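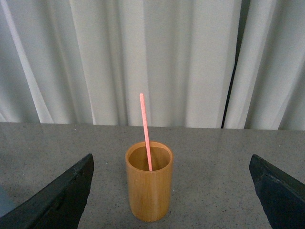

Wooden cup with a pink straw

Keeping house without a car: tips from our first years in Willville

Posted by Dalia Navickas, 26 Jun 2019

When we sold the car and moved into a two-bedroom over the old shoe repair place, my mother asked how on earth I was going to get potatoes home. It was a fair question! We used to do one giant grocery run every other Saturday and fill the whole trunk, and I had never once thought about what a bag of flour weighs. Well, I think about it now. Several of you have written asking how we manage in a walkable neighborhood with a smallish kitchen and two hungry kids, so I've put together the habits that stuck (and left out the folding wagon, which we do not discuss).

Shop small and shop often

I stop at the market on my way home from the bus, usually three times a week, and I buy what fits in one backpack and one shoulder bag. Heavy things go in the backpack, against your spine, and eggs and bread ride on the shoulder where you can keep an eye on them. I keep a list taped inside the cupboard door and everybody in the house is supposed to write on it. My husband writes "snacks," every time, underlined.

If your market sells the same item in two sizes, work out the price per pound before you grab the little one. I will still carry a big bag of rice up the stairs to save a couple of dollars, but I won't do it on the same day as milk.

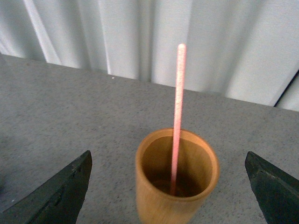
Get the heavy stuff delivered, with a neighbor

Cat litter, laundry soap, canned tomatoes and potatoes all come by delivery now. Yuzuki Maruyama downstairs and I put our orders together once a month, so we clear the minimum and split the fee. Write each person's name on the receipt before you start unpacking. We once spent an entire evening working out who owned the olive oil, and I'm still not sure we got it right.

Make the entry do the work of a garage

All the things that used to live in the trunk have to go somewhere. Umbrellas, the reusable bags, the picnic blanket, rain pants, the bike pump. We put up a rail with hooks beside the door, about shoulder height for me and a lower one for the kids, and a boot tray underneath. The rail is 16 inches off the door frame so a wet coat can hang there without brushing everyone who comes in. Find the studs first, please. Our first rail came down in August with four bags on it.

Bus cards live in a dish on the shelf and nowhere else. Keys too.

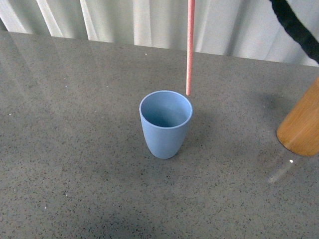

Bikes indoors

If you have to bring a bike inside, hang an old towel on the handlebars and wipe the tires at the door. A strip of leftover vinyl flooring under the wheels saved our wall and our deposit. Chains get oiled on the balcony, over newspaper.

Put the car money where you can see it

I moved our old insurance and parking money into its own savings account the very first month, and that is what pays for the occasional taxi, the delivery fees and new shoes (you will go through shoes). Once it passed $1,000 we bought a proper cargo rack for my bike, and I love it more than I ever loved the car. Next month I'll write up how we pack it for the beach, cooler and all.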